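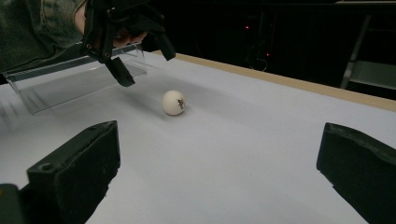

Ball and Ramp Table: Frequently Asked Questions

These are the questions we get most often about the ball and ramp table at the Drorenside activity room. If yours is missing, leave a note for Duyên Dương at the front desk.

What do I need to do this at home?

A ping-pong ball, a clear acrylic ramp and a flat white surface. A tape measure and a pencil are useful if you want to keep results. Everything else is optional.

Why a clear ramp?

You can see the table through it, so it is easy to line up the lower end with a pencil mark. Cardboard works too, but it sags in the middle after a while and the ball slows down where it sags. If you only have cardboard, tape a ruler along the underside.

Does the table have to be white?

No. We like white because pencil lines show up well and wipe off. A white ball on a white table can be hard to follow when it is moving, though, and some people prefer an orange one. Both colors roll the same.

Does the printed logo on the ball matter?

Not for rolling. It is handy for seeing spin. Start with the logo facing the same way each time and watch how it turns.

My ball drifts to one side. What is wrong?

Usually the table. Put the ball down in the middle of the table, away from the ramp, and let go. If it wanders off by itself, the surface is tilted. Slide folded paper under the legs on the low side until the ball stays where you put it. If the table is level and the ball still drifts, check the ramp. One corner may be sitting on a crumb or a bit of tape.

How far should the ball roll?

That depends on the height of the ramp and what the table is made of. At our table, with the release line at the halfway mark, the longest roll on the board is 239 cm, and that was with a second table pushed up against the first. Most home tables are too short for a full roll. Lower the ramp, or lay a rolled towel across the far end to stop the ball.

Can I push the ball at the start?

You can, but then your rolls can't be compared. Hold it still at the line and open your fingers. Do 3 rolls from each height and write down all of them, including the bad ones.

Can I use a different ball?

Yes. Golf balls and marbles both work. They are heavier, so put a cloth at the end of the table – a marble dropping onto a tile floor can chip. Please don't use steel balls on our ramps.

How do I clean the ramp?

Lukewarm water, a drop of dish soap and a soft cloth. No window cleaner and no paper towels. Acrylic scratches easily, and the ball will tick as it goes over a deep scratch. Dry it before you use it again, or the ball will stick.

The ball has a dent. Can it be fixed?

A small dent will often come out if an adult floats the ball in a cup of hot water for 60 seconds. A cracked ball goes in the trash.

Can I borrow a set?

Yes, for up to two weeks. Ask for kit 316 at the desk. It has a ramp, a bag of balls and a blank results sheet. Return the ramp in its sleeve.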